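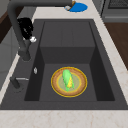

Condstead Neighbors' Club - Opinion Page

I've been thinking about leftovers, and why so many of us feel guilty about them. My street had a potluck back in September and I came home with more food than I took. Two kinds of potato salad, half a ham, a pie with one slice out of it. And everybody kept apologizing to me while they handed it over! As if leftovers were a burden you pass along to the weakest person at the table.

I think we've got it backwards. A leftover is a dinner you don't have to cook. My grandmother planned for them. She'd roast on Sunday and we'd see that roast until Wednesday, when it went into soup with whatever was rolling around in the bottom drawer.
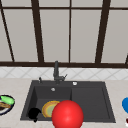
The kitchen window, its panes pale gray.

What changed, I suspect, is the takeout box. When I moved to Condstead you had two places to eat, and now the Drisance shopping center alone has enough of them to keep you out of your own kitchen for weeks. I like takeout fine. But it comes in portions for giants, and then it sits in the fridge in its clamshell until you can't remember what day you bought it.

So last winter I started writing down what I threw out. In 27 days I tossed about 200 dollars' worth of food, and I'm one person with a cat. That was a bad evening, adding that up. Most of it was bread, herbs and rice (so much rice).

Now I keep one shelf for things that need eating, right at eye level, and I don't shop until it's bare - or close to it. I eat odd dinners. Ham and cold noodles is better than it sounds, and I will defend a breakfast of pie to anyone. I'd love to see our club do a leftovers supper, where you're only allowed to bring what's already in your fridge.

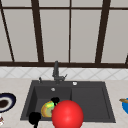 Sarkar wrote in after my last column to say that freezing is the whole answer, and that anyone who labels their containers will never waste a thing. Maybe so. My freezer is where soup goes to be forgotten, labeled or not, and I'd still take the shelf.

Comments

pottedfern: I'd come to that supper. I have half a lasagna ready to go.

Mo in Condstead: Careful with rice, please. Get it in the fridge quick.

lateshift2: Pie for breakfast is just fruit and toast. Great column

Recent on the Opinion Page
Do We Need Another Parking Lot at Drisance?
In Praise of the Slow Cooker
Let the Kids Walk to School

Search this site
Enter keywords Go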